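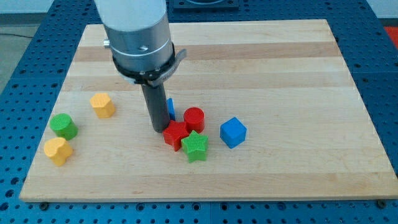
Figure 4. Block pushing setup. Cylindrical end tool on the arm, plastic shape blocks on the wooden board, blue perforated table underneath.

4.2 Tabletop pushing with the Pomell kit

The second product under review is the Pomell tabletop kit, sold by Lornura. It ships as a board, a bag of shape blocks, a push tool with its clamp collar, and a small software package. No arm. We used the arm already on our bench and the same table as in Section 4.1, so the numbers can be compared with the Camenzind kit directly.

Mounting was quick. The collar goes around the wrist and closes with a lever, no extra adapter on our side. Board is bolted to the table – we did not trust the rubber feet that come in the box, see 4.4. Full setup from unpacking to first push took one operator 56 minutes, most of it spent on the tool offset calibration. The manual gives the offset in the wrong units on one page. Lornura has been told.

Task. Each trial gives one text instruction, such as "push the red star to the green star" or "move the blue cube to the left side". Blocks differ in color and in shape, and the same color shows up on more than one shape (Figure 4), so an instruction that names only the color is often ambiguous. We kept those instructions in. A trial ends when the target block is within 2 cm of the goal, or at timeout. Blocks pushed off the board count as a failure and are put back by hand.

We ran 583 trials over July with the stock policy, no fine tuning. Josée Dhillon scored all of them from video, using the rules in Appendix B. Trials that stopped on a network fault were rerun and are not in the total.

Observations. Single blocks out in the open are easy for the stock policy. Trouble starts when blocks touch. The tool is round at the tip and wide compared to the gap between two blocks, so it tends to move both, and the policy has no recovery behavior that we could find. It just pushes again from the same side. Stars are worse than cylinders here, the points catch on each other and the pair turns as one peice. Occlusion is a second problem – from the front view a block behind the tool can be nearly hidden, and the tracker then swaps labels. We logged 13 label swaps, all with the tool down inside a cluster.

The Flemex tracker, sold as an add-on, is supposed to help with this. We did not recieve a unit in time and make no claim about it.

Wear. No visible damage to the blocks after the full run. The clamp lever needed retightening twice, both times after a hard contact with the board. A torque spec in the manual would be welcome. Scores per instruction type are in Table 3, and the comparison to Camenzind follows in 4.3.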